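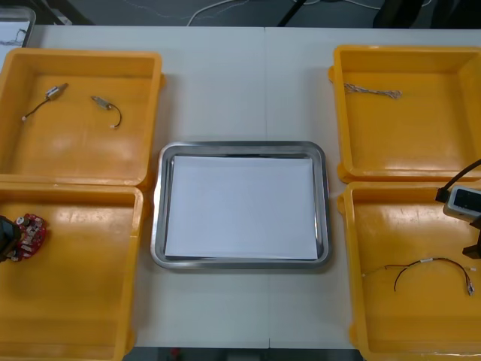
Workshop Tips: Looking After a Pedalboard at Home

Most pedalboard trouble comes down to power, patch cables or dirt, and all three can be dealt with at a kitchen table. These tips assume you can take four screws out of a pedal and put them back. Leave anything that plugs straight into the wall, including tube amps and power supplies, to a repair shop.

1. Find the bad cable first

Plug the guitar straight into the amp with a cable you trust. If the noise is gone, put the pedals back one at a time, starting with the one closest to the amp. Wiggle each plug as you go. A crackle that comes and goes when you touch a plug is usually a cold solder joint or a loose jack nut, and a loose nut takes ten seconds to fix. Hold the jack still from the inside while you tighten, or you will twist the wires off the lugs.

2. Tie up the wiring

Run power leads down one side of the board and audio cables down the other. Where they have to cross, cross them at a right angle. Hook-and-loop ties are better than zip ties here, as you will be moving things again by February. Label both ends of every lead. I use masking tape and a fine marker, and replace the tape when it starts to curl.
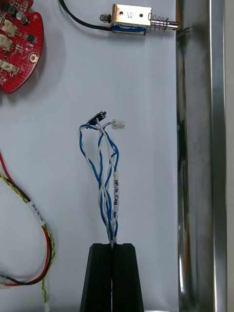
3. Add up the current

Every pedal has a current draw, given in milliamps in the manual or next to the power jack. Add them up before you buy a supply. My board comes to 441 mA, and more than half of that is the Maihi delay. Check the limit on each output as well as the total. Check polarity too. Most pedals want center negative, but my old Killberg fuzz is center positive and shares its supply with nothing else.

4. Clean scratchy knobs

Unplug the pedal, take off the back and find the small opening in the side of the pot. One short squirt of contact cleaner is enough. Turn the knob end to end twenty times and leave the back off for an hour. Don't use general-purpose spray oil. It quiets the knob for a week and then collects dust.

5. Keep the screws together

Use something with a rim, and one container per pedal. Screws from an Iritz enclosure look the same as the ones from an Elbridge, but the threads are different and you can strip a hole in the soft metal with very little force. Start every screw by hand. Turn it backward until you feel it drop into the thread, then go forward. 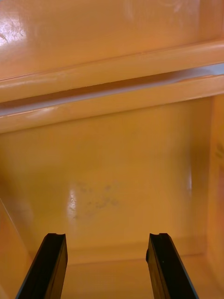

If a hole is already stripped, try a screw one size up before you reach for glue. It will cut its own thread in cast aluminum if you go slowly and back it out every half turn to clear the chips. Do this with the circuit board out of the box - metal chips and circuit boards do not mix.

6. Batteries

Take them out of any pedal you won't use for a month. On most pedals the battery drains whenever a cable is in the input jack, so pull the cable too. White crust on a battery clip comes off with a cotton swab and a little vinegar. Let it dry fully, and replace the clip if the metal underneath is pitted.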